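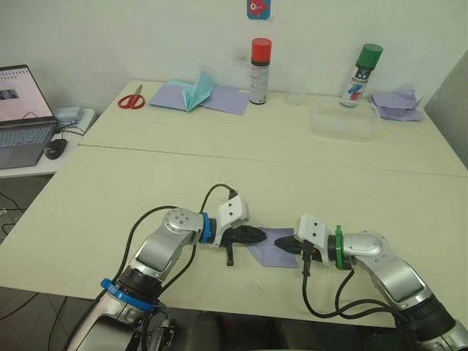 Two arms at a square of lavender paper on the Otside bench.

Lakmal Howlader maintains the bimanual planner at Otside, and most of his October went into one constraint: how close two grippers may come over the same sheet.

"The old collision margin was 27 millimeters," he said. "For paper that's useless. The planner returned no solution and the arms stayed parked."

The current release, Vastis 2, drops the margin to 13 millimeters near the sheet and keeps the old value everywhere else. Both arms are planned as a single system and replanned at 50 hertz.

Perception is the weaker part, in Howlader's view. "A crease shifts the edge estimate. We fit the corners first and treat the fold line as a separate feature." He wants the fit to report its own uncertainty to the planner next.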